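¿Hay ya algún robot que limpie un baño de verdad? (No la aspiradora redonda)
Foro Casa y Taller > Automatización doméstica

Publicado por grifo_que_gotea

Buenas. Vivo en un piso con dos baños, dos adolescentes y un marido que considera que la escobilla es un elemento decorativo. Tengo ya una aspiradora de esas redondas, una Diden, que se porta bien en el salón y que en el pasillo se come los cordones con una dedicación admirable. El problema es que se queda en la puerta del baño. Si está cerrada, da media vuelta y se vuelve a su base como un funcionario que ha cumplido.

El otro día mi cuñado me enseñó en el móvil un vídeo de un robot con dos brazos doblando una toalla. Muy bonito. Me dijo que para octubre los tenemos en casa haciéndolo todo, el váter incluido. Mi cuñado también me dijo que comprara un deshidratador de fruta, así que prefiero preguntar a gente que sepa.

Lo que quiero saber es concreto: ¿existe hoy una máquina que entre sola en un baño, limpie el inodoro, pase un trapo por el lavabo y se vaya? No me importa que sea lenta. No me importa que sea fea. Tengo ahorrados 1000 euros para electrodomésticos y la lavadora aguanta todavía, creo.

Y si no existe, ¿qué falta? Porque yo lo veo y me parece una tarea bastante tonta, con perdón de mí misma, que la hago cada semana.

Editado: gracias a los que me habéis escrito por privado para recomendarme una asistenta. Ya se me había ocurrido.

2 respuestas más votadas — ordenar por fecha

Tharushi Howlader
Miembro habitual. Escribe sobre todo en Automatización

Respuesta corta: no, guarda los 1000 euros para la lavadora.

Respuesta larga, que ya que me siento la escribo. Trabajo haciendo pruebas en simulación para una empresa pequeña, Zinchenko, que se dedica a brazos para almacenes y que de vez en cuando se pone ambiciosa y mira hacia las casas. Mi trabajo consiste en ver cómo un robot intenta hacer algo que mi sobrino hace sin mirar, y apuntar en qué momento se tuerce la cosa.

Tú dices que limpiar el baño es una tarea tonta. La tarea son muchas, y la primera es entrar. Una puerta con manilla obliga a encontrar la manilla, colocar la pinza en un ángulo decente, girar, tirar o empujar según hacia dónde abra, y apartar el cuerpo mientras la hoja viene hacia ti. En un almacén las puertas se abren solas o no hay puertas. En una casa hay pomos redondos, manillas flojas, manillas que hay que levantar un poco porque la del pasillo siempre ha sido así, y puertas que rozan en el suelo desde la última vez que llovió mucho.

Con la puerta sola hemos pasado semanas. Hay días en que la pinza llega a la manilla y la agarra a la primera, y lo celebramos con café de máquina. Hay otros en que se acerca, se abre, se cierra en el aire con mucha convicción y el programa da por terminado el movimiento. La puerta no se entera.

Luego está el espacio. Un baño de casa es estrecho y el robot es ancho. Si tiene dos brazos, el que no trabaja estorba y hay que decidir dónde lo pones. Si tiene una base con ruedas, mide la tuya y mide el hueco entre el lavabo y la pared antes de soñar. En nuestras pruebas el hueco libre lo fijamos nosotros y aun así se queda atravesado.

Después viene lo que tú llamas pasar un trapo. El trapo es un objeto sin forma. Cada vez que lo coges es otro trapo. El robot tiene que apretar lo bastante para que limpie y no tanto como para arrancar el grifo, y además debería saber cuándo está limpio, cosa que en mi casa tampoco tenemos acordada.

Del vídeo de tu cuñado te digo lo que hay que mirar siempre: si pone en una esquina que va acelerado, si se ve a alguien manejándolo a distancia y si la cámara corta justo antes de la parte difícil. Un vídeo a velocidad multiplicada por 20 hace ágil hasta a mi suegro.

Lo que sí funciona hoy: aspirar, fregar suelo llano, cortar césped. Todo a ras de suelo y sin tocar nada que se mueva. En cuanto hay que agarrar, doblar o abrir, los plazos se van. A mí me han dicho que faltan cinco años en tres empresas distintas, y la primera vez yo todavía llevaba flequillo.

Os dejo dos capturas del simulador, con la puerta, que es por donde vamos. Del inodoro ya hablaremos.

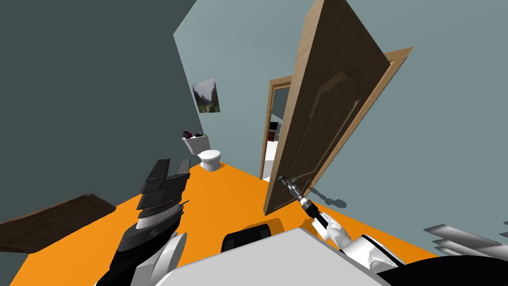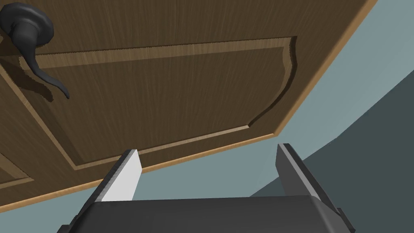 Capturas de simulación: puerta del baño. En la primera, la pinza derecha está en la manilla; en la segunda, la pinza está abierta y lejos de ella.

Una cosa más, para la que pregunta: si lo que te fastidia es que la redonda no entre, deja la puerta abierta y pon un tope. Cuesta 12 euros en cualquier ferretería y no necesita actualizaciones.

A 25 personas les ha parecido útil

manolo_del_torno

Yo tengo un taller de carpintería metálica y hace dos años nos vinieron a vender un brazo Grolel para cargar piezas en el torno. Funciona, no voy a decir que no. Funciona si la pieza está donde tiene que estar, girada como tiene que estar y si no le ha caído encima una viruta. Para que la pieza esté así hay un chaval que las coloca en la bandeja. O sea que antes el chaval las metía en el torno y ahora se las prepara al robot, que las mete en el torno.

Dicho esto, de noche el chaval se va a su casa y el brazo sigue hasta que se acaba la bandeja, y eso lo noto en la caja. Pero es una bandeja y es siempre la misma pieza. El baño de mi casa no ha estado dos días igual desde que nació la pequeña.

Para el váter, lejía y paciencia. Y al marido, la escobilla en la mano.

brudine_fan

Mi primo tiene una Brudine y dice que le limpia toda la casa. No sé si el baño, le pregunto.

Comentario de grifo_que_gotea

Gracias a todos, sobre todo a Tharushi. He comprado el tope. La Diden entró en el baño, se fue derecha a la alfombrilla y allí la encontré, pitando. Manolo, lo de la escobilla en la mano se lo he leído en voz alta en la cena y dice que espera al robot.

Comentario de brudine_fan

Le he preguntado. El baño no.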